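### 4.2 Cable routing and cover (build notes, second arm)

The second arm went together in the Bosholm workshop over six evenings, mostly after the laser cutter people had gone home. Mechanics follow the first arm (Section 3) exept where noted. Same gearboxes, same firmware, new cable path.

Cable path first. On arm one we ran the gripper cable along the forearm with ties every few centimetres. Tidy, but no slack at the wrist, and the connector worked loose at the ends of travel. The log for that arm has 153 dropped-packet events in 1831 grasp cycles. Nearly all with the wrist rolled past half its range. Swapping the connector did nothing. Swapping the board did nothing either, cost us a weekend.

So, arm two: cable leaves from under the gripper bracket and goes round in a free loop beside the flange, then down (Fig. 2). Loop length set by hand. Roll the wrist to both stops, find the tighter one, add a thumb's width, clamp at the elbow. Not elegant. A proper calculation would need the bend stiffness of the cable and we had no way of measuring it that we trusted.

Drawback: a loop can snag. Worst case is both grippers working close together over the mat, where the open linkage on the other hand could catch it. We limited the approach distance in the Nalleo planner instead of adding a guard. A guard was drawn up but it fouled the bracket screws and got dropped.

Dust was the other problem. The workshop is shared and somebody is always sanding. We laid clear plastic film over the arm, cheap, replaced when it tears. It crinkles and shows up as bright streaks in the wrist view, so the top strip of the image is masked before the Balach tracker sees it. Masking costs a bit of field of view. We have not measured how much this hurts, should have done.

The flange is the standard six-hole one, left uncovered so tools can be swapped quickly. Bolts go in crosswise, finger tight first, then the driver. Thread lock on the bracket screws only. The Keskinen adaptor plate also fits but wants longer bolts then the ones supplied.

Still open: wear on the cable jacket at the clamp, and whether the loop wants a spring return. Neither is tested here.

**Fig. 2.** Wrist hardware and free cable loop, other gripper behind.

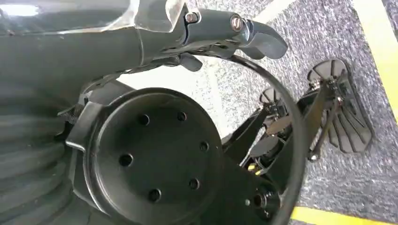 Afia Ayaaba: I'd put a spring return on before you run any longer trials. My loop was fine for weeks, then it sagged and caught on the table edge. Also please give the clamp position in millimetres, "thumb's width" is no use to anyone trying to copy this.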